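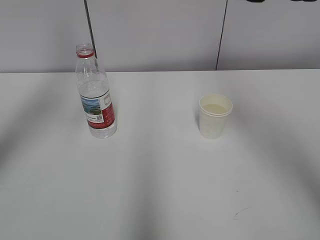 LOCAL NEWS | WASTE AND RECYCLING

Hargate's bottle depot is moving, and yes, the hours are better

If you've been driving out to the old depot on Skatby Road with a boot full of empties, you've got until the end of February to keep doing it. After that the whole show shifts to the former tile warehouse behind the Valdebenito bakery, and I for one won't miss that gravel car park.

I went along to the council's drop-in session at the library to find out what's changing, and came home with a fridge magnet and a fair few answers. The big one is opening times. The new depot will be open until 7 pm on weeknights, so those of us who work in town can finally get there without burning a lunch break. Mornings start at eight, same as now.

The refund is still 10 cents a container. Clear plastic drink bottles, cans, cartons and most glass are all in. Wine bottles are too, which caused a bit of a cheer at the back of the room. Milk bottles still aren't, so they stay in your yellow-lid bin at home. Leave the labels on, tip out whatever's left inside, and don't squash anything — the sorting machine reads the barcode and spits out what it can't recognise. I asked about lids and was told they can come off and go in a separate tub by the door, but a bottle with no lid is perfectly fine.

Why the move? Mostly space. The council's figures show 3,017 visits to the depot last spring, up from 2,349 the spring before, and anyone who's queued there after a long weekend will believe it. The new site has 21 parking spots and a proper drive-through lane for the sports clubs and cafes that turn up with trailers.

Not everyone's thrilled. A few people from the Skatby end pointed out that they can walk to the current depot and won't be able to walk to the new one. Fair point, I reckon. The council says the number 54 bus stops across the road, but I wouldn't fancy getting on it with three garbage bags of cans, and I said so! A small drop-off cage at the Skatby shops is being looked at, with a decision due before winter.

You'll be able to take your refund as cash, have it paid into your bank account, or give it to a local group. The Drandance youth theatre is first on the donation list, and it's saving for new stage lights.

The old depot shuts at 4 pm on its last day.

More local news
Valdebenito bakery gets the nod for footpath tables
Skatby pool closed for retiling
Drandance opens auditions for its winter show
Roadworks on Hargate bridge: what to expect
Library extends its evening hours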